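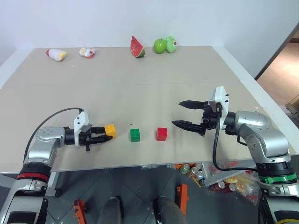
수박 껍질 장아찌 담그기, 우리 집에서 하는 방식 그대로

여름 내내 수박을 먹고 나면 제일 골치 아픈 게 껍질이잖아요. 부피는 크지, 무겁지, 하루만 지나도 냄새나지. 저는 몇 년 전까지만 해도 껍질을 잘게 썰어서 봉투에 꾹꾹 눌러 담아 버리는 게 여름 집안일 중에 제일 싫었어요. 그런데 장아찌를 담그기 시작하고부터는 오히려 껍질이 두꺼운 수박을 고르게 되더라고요 ㅎㅎ 남편은 수박을 사러 간 건지 껍질을 사러 간 건지 모르겠대요.

지난번에 오이지 글 올렸을 때 댓글로 수박 껍질도 되냐고 물어보신 분들이 계셔서, 2023년 9월 막바지 수박으로 담근 김에 순서대로 정리해 봅니다. 양념 비율만 필요하신 분은 중간쯤에 간장물 부분부터 보시면 돼요. 저는 말이 많은 편이라 앞부분이 좀 길어요!

어떤 껍질이 좋은가

껍질이라고 하지만 우리가 먹는 건 제일 바깥의 진한 초록 껍질과 빨간 과육 사이에 있는 흰 부분이에요. 연한 연둣빛이 도는 그 단단한 층이요. 여기가 무랑 오이의 중간쯤 되는 식감인데, 맛은 거의 없다시피 해서 간장물을 아주 잘 먹어요.

한여름에 나오는 얇은 껍질 수박은 깎고 나면 남는 게 별로 없어서 고생한 보람이 없어요. 손톱만 한 두께라도 나오면 하세요. 그보다 얇으면 채 썰어서 고춧가루에 무쳐 먹는 편이 훨씬 낫고요. 늦여름에 나오는 수박은 당도가 좀 떨어지는 대신 껍질이 두툼해서 장아찌용으로는 제일 마음에 들어요.

껍질은 수박을 먹은 그날 손질하는 게 좋아요. 하루 이틀 묵히면 자른 면이 미끈거리기 시작하거든요. 도저히 그날 못 하겠다 싶으면 빨간 부분만 도려내고 밀폐 용기에 담아서 냉장고에 넣어 두세요. 저는 다음 날 저녁까지는 그렇게 두고 써 봤고 괜찮았어요. 그 이상은 안 해 봤으니 뭐라고 말씀을 못 드리겠네요.

그리고 이건 꼭 말씀드리고 싶은데, 장아찌 담글 생각이 있으면 수박 먹기 전에 겉을 깨끗이 씻으세요. 베이킹소다를 뿌려 문지르고 흐르는 물에 헹구면 됩니다. 식구들이 입을 대고 베어 먹은 껍질은 저는 안 써요. 아예 처음부터 과육을 깍둑썰기로 발라내서 통에 담아 두고, 껍질은 껍질대로 모아요. 이러면 과육도 포크로 콕콕 찍어 먹으니까 애들도 더 잘 먹고, 식탁에 씨랑 물이 덜 흘러서 좋아요.

준비물

손질한 수박 껍질 1000g (깎고 난 무게예요. 깎기 전 무게로 재시면 간장물이 한참 남아요)
굵은소금 2큰술
진간장 2컵
물 2컵
식초 1컵 반
설탕 1컵
청양고추 3개
통마늘 한 줌
다시마 손바닥만 한 것 한 장
통후추 조금

컵은 종이컵 말고 계량컵이에요. 집에 계량컵이 없으면 밥그릇이든 머그컵이든 한 가지로 끝까지 재시면 되는데, 그때는 간장물 양이 달라지니까 병에 부어 보고 껍질이 잠기는지를 보세요. 모자라면 같은 비율로 조금 더 끓이시고요.

식초는 그냥 양조식초 써요. 사과식초로도 해 봤는데 향이 은은해서 괜찮긴 해요. 대신 두 배 식초 같은 진한 건 그대로 쓰시면 절대 안 돼요. 제가 처음 담그던 해에 병에 적힌 글씨를 안 보고 그냥 부었다가, 뚜껑을 열 때마다 온 식구가 기침을 했어요. 그 병은 결국 고기 재울 때 한 숟가락씩 넣어서 겨울까지 썼답니다.

병 소독

유리병은 열탕 소독을 해요. 냄비 바닥에 행주를 한 장 깔고 찬물을 부은 다음 병을 엎어서 넣고, 그 상태로 불을 켜세요. 물이 끓을 때 병을 넣으면 깨질 수 있어요. 저는 한 번 깨뜨려 봤는데 소리가 정말 무섭더라고요. 김이 올라와서 병 안쪽이 뿌옇게 되고도 한참 더 두었다가, 집게로 꺼내서 바로 세워 두면 남은 열로 물기가 싹 말라요.

병뚜껑은 오래 삶으면 안쪽 고무가 늘어지니까 끓는 물에 잠깐 담갔다가 건져요. 저는 뚜껑이 애매하게 낡았다 싶으면 새 걸로 바꿔요. 병은 십 년을 써도 뚜껑은 그렇게 못 가더라고요.

병 크기는 너무 큰 것 하나보다 중간 크기로 두 개 나누는 걸 추천해요. 큰 병은 꺼낼 때마다 젓가락이 들락날락하고, 바닥에 있는 건 나중에 팔꿈치까지 넣어야 나와요. 하나 다 먹고 다음 병을 새로 따는 재미도 있고요.

껍질 깎기

이제 제일 귀찮은 부분입니다. 겉의 진한 초록 껍질은 생각보다 질겨요. 감자칼로 한 번에 밀면 중간에 자꾸 걸리니까, 껍질을 먼저 손가락 두 마디 폭의 긴 조각으로 자르세요. 그런 다음 도마에 눕혀 놓고 칼을 바짝 눕혀서 포를 뜨듯이 밀면 쑥 벗겨져요. 둥근 껍질을 손에 들고 깎으면 미끄러워서 위험해요. 꼭 도마에 붙여 놓고 하세요!

빨간 과육은 숟가락으로 긁어내도 되고 칼로 얇게 저며도 돼요. 어떤 분들은 분홍빛이 조금 남아야 예쁘다고 하시는데, 저는 싹 걷어내는 쪽이에요. 과육이 남은 자리가 물러져서 간장물이 탁해지더라고요. 금방 먹을 거면 조금 남겨도 상관없고요.

저는 이 작업을 꼭 라디오 틀어 놓고 앉아서 해요. 서서 하면 허리가 아파요. 신문지를 넓게 깔고, 왼쪽에는 손질 전 껍질, 오른쪽에는 볼, 발밑에는 쓰레기통. 이렇게 한번 자리를 잡으면 생각보다 금방 끝납니다. 깎아낸 진초록 껍질은 얇아서 부피가 확 줄어요. 버릴 때 봉투가 가벼운 게 어찌나 기분이 좋은지 몰라요.

썰기는 취향인데, 저는 새끼손가락 굵기로 길쭉하게 썰어요. 깍둑썰기는 밥반찬으로 집어 먹기 편하고, 얇게 나박썰기를 하면 간이 빨리 배어서 급할 때 좋고요. 어떻게 썰든 두께만 비슷하게 맞추세요. 얇은 건 벌써 짠데 두꺼운 건 속이 맹맹하면 먹을 때마다 복불복이에요.

살짝 절이기

썬 껍질에 굵은소금을 솔솔 뿌려서 버무려 둡니다. 중간에 한 번 위아래를 뒤집어 주세요. 수박 껍질은 물이 정말 많이 나와요. 이 과정을 빼먹으면 나중에 병 안에서 그 물이 다 나와서 간장물이 싱거워지고, 싱거우면 금방 시어요.

언제까지 절이냐면, 하나 집어서 구부려 봤을 때 뚝 부러지지 않고 휘어지면 된 거예요. 날이 더우면 빨리 되고 서늘하면 오래 걸리니까 시계보다는 손으로 확인하시는 게 정확해요. 그다음 찬물에 가볍게 한 번만 헹구고 체에 밭쳐서 물기를 빼요.

물기 빼는 건 욕심을 좀 내셔도 돼요. 저는 체에서 한참 둔 다음에 마른 면포로 한 번 더 눌러 닦아요. 채반에 널어서 선풍기 바람을 쐬어 주면 더 꼬들꼬들해지는데, 이건 시간 있을 때만 해요. 확실히 씹는 맛이 다르긴 하더라고요. 베란다에 널어 두었다가 깜빡하고 하룻밤을 넘긴 적이 있는데 무말랭이처럼 쪼글쪼글해졌어요. 그건 그것대로 고추장에 박아서 먹었더니 맛있었습니다. 다시 하라면 못 하겠어요.

간장물 끓이기

냄비에 간장, 물, 설탕, 다시마, 통후추를 넣고 불에 올려요. 설탕이 바닥에 눌어붙지 않게 처음에만 저어 주고, 끓기 시작하면 다시마를 건져내세요. 오래 두면 끈적한 진이 나와요. 보글보글 잠깐 더 끓인 다음 식초를 붓고, 다시 끓어오르려고 할 때 불을 끕니다. 식초를 처음부터 같이 넣고 오래 끓이면 신맛이 날아가서 나중에 맛이 멍해져요. 환기는 꼭 하세요. 식초 들어가는 순간 냄비에 얼굴 들이대고 계시면 안 됩니다!

단 걸 안 좋아하시면 설탕을 조금 줄여도 되는데, 반으로 확 줄이는 건 말리고 싶어요. 짠맛이 툭 튀어나와서 밥 없이는 못 먹는 맛이 돼요. 한번은 설탕 대신 매실청을 넣어 봤는데요, 향은 정말 좋았지만 국물이 묽어서 물을 그만큼 줄여야 했어요. 매실청이 집에 많으신 분은 설탕을 절반 넣고 나머지를 매실청으로 채우고 물을 조금 빼 보세요.

간을 볼 때는 숟가락으로 떠서 그냥 드시면 당연히 짜고 시고 난리예요. 껍질 한 조각을 찍어서 같이 씹어 보면 감이 와요.

병에 담기

소독한 병에 껍질을 차곡차곡 담아요. 길쭉하게 썬 건 세워서 담으면 많이 들어가고 꺼내기도 편해요. 중간중간 통마늘이랑 청양고추를 끼워 넣습니다. 고추는 어슷하게 썰어 넣으면 매운맛이 빨리 우러나고, 통으로 넣을 거면 포크로 구멍을 콕콕 내 주세요. 안 그러면 고추 속에 공기가 들어 있어서 자꾸 위로 떠올라요. 아이들이랑 같이 드실 거면 고추는 빼고 양파를 굵직하게 썰어 넣으세요. 저희 집 작은애는 껍질보다 그 양파를 먼저 다 골라 먹어요.

간장물은 뜨거울 때 바로 부어요. 뜨거운 걸 부어야 아삭해져요. 처음 하시는 분들은 익어서 물러지는 거 아니냐고 걱정하시는데 괜찮아요, 그냥 부으세요. 다만 병이 차가우면 금이 갈 수 있으니까 병 밑에 젖은 행주를 깔고, 처음에는 한 국자만 부어서 병을 데운 다음 나머지를 천천히 부어요.

껍질이 둥둥 뜨면 위에 눌러 줄 게 필요해요. 저는 작은 종지를 엎어서 넣는데, 병 입구가 좁으면 비닐봉지에 물을 담아 묶어서 올려도 돼요. 단, 비닐은 국물이 완전히 식은 다음에 올리세요. 국물 밖으로 나온 부분부터 허옇게 골마지가 끼니까 이건 귀찮아도 해 두시는 게 좋아요.

뚜껑은 한 김 나간 뒤에 닫고, 완전히 식으면 냉장고에 넣습니다. 병에는 담근 날짜를 적은 종이테이프를 붙여요. 안 적어도 기억할 것 같죠? 저희 집 냉장고 안쪽에는 언제 담근 건지, 마늘종인지 고추인지도 모를 병이 꼭 하나씩 있었어요. 이제는 무조건 적습니다.

기다렸다가 한 번 더 끓이기

냉장고에 넣고 3일이 지나면 국물만 따라내서 한 번 더 끓여요. 그동안 껍질에서 물이 나왔을 테니 이걸 날려 주는 거예요. 팔팔 끓인 다음 이번에는 완전히 식혀서 부어요. 처음에는 뜨겁게, 두 번째는 차갑게. 저는 이걸 헷갈려서 냉장고 문에 메모를 붙여 놨어요.

끓이기 전에 맛을 보고 너무 싱거우면 간장을 한두 숟가락 더하고, 신맛이 약하면 불 끄고 나서 식초를 조금 추가하세요. 금방 드실 작은 병이면 두 번째 끓이기는 건너뛰어도 돼요. 저도 바쁘면 안 해요.

먹는 건 두 번째 국물 붓고 이틀 뒤부터 먹을 수 있는데, 제 입에는 일주일은 지나야 마늘까지 맛이 들더라고요. 꺼낼 때는 물기 없는 깨끗한 젓가락을 쓰시고, 먹던 걸 다시 병에 넣지 마세요. 늘 냉장 보관하시고, 표면에 곰팡이가 피거나 냄새가 이상하면 아까워도 버리시는 게 맞아요.

어떻게 먹으면 맛있나

기본은 그냥 흰밥이랑 먹는 거예요. 물에 만 밥에 하나씩 올려 먹으면 입맛 없을 때 최고고요. 고기 구울 때 내놓으면 제일 먼저 없어져요. 잘게 다져서 참기름 한 방울, 깨소금 넣고 조물조물 무치면 주먹밥 속으로도 좋아요. 저는 마요네즈에 다진 장아찌를 섞어서 샌드위치에 발라 먹기도 하는데, 피클 다진 것보다 짭짤하고 아삭해서 삶은 달걀이랑 아주 잘 어울려요.

국물도 버리지 마세요. 부침개 찍어 먹는 간장으로 그만이고, 비빔국수 양념에 한 숟가락 넣으면 따로 식초, 설탕을 안 넣어도 맛이 맞아요. 다만 남은 국물로 새 장아찌를 또 담그는 건 저는 한 번까지만 해요. 물론 다시 끓여서요.

자주 실패하는 경우

물컹해졌어요: 절이는 걸 빼먹었거나, 껍질이 이미 시들었거나, 과육이 많이 붙어 있었을 때 그랬어요. 처음에 간장물을 식혀서 부어도 아삭함이 덜해요.

너무 짜요: 건져서 찬물에 잠깐 담갔다가 꼭 짜서 무쳐 드세요. 고춧가루랑 매실청 조금이면 새 반찬 같아요. 병째로 구하고 싶으면 양파를 썰어서 추가로 넣어 보세요. 양파가 간을 좀 가져가요.

껍질이 질겨요: 겉껍질을 덜 깎아서 그래요. 연둣빛만 남을 때까지 과감하게 미세요. 저는 아깝다고 얇게 깎았다가 온 식구가 실 같은 걸 뱉어내는 장면을 봤습니다.

색이 너무 시커멓게 돼요: 진간장이 원래 색이 진해요. 색이 신경 쓰이면 간장을 조금 줄이고 그만큼 소금으로 간을 맞추면 훨씬 밝게 나와요. 손님상에 낼 거면 저도 그렇게 해요.

다음에는 껍질에 비트를 한 조각 넣어서 분홍색으로 만드는 초절임을 올려 볼게요. 그건 간장이 안 들어가고 훨씬 간단해요. 혹시 집에서 다른 방식으로 담그시는 분 계시면 댓글에 비율 좀 남겨 주세요. 특히 된장에 박는 방법 아시는 분! 저는 두 번 해서 두 번 다 너무 짜게 됐거든요.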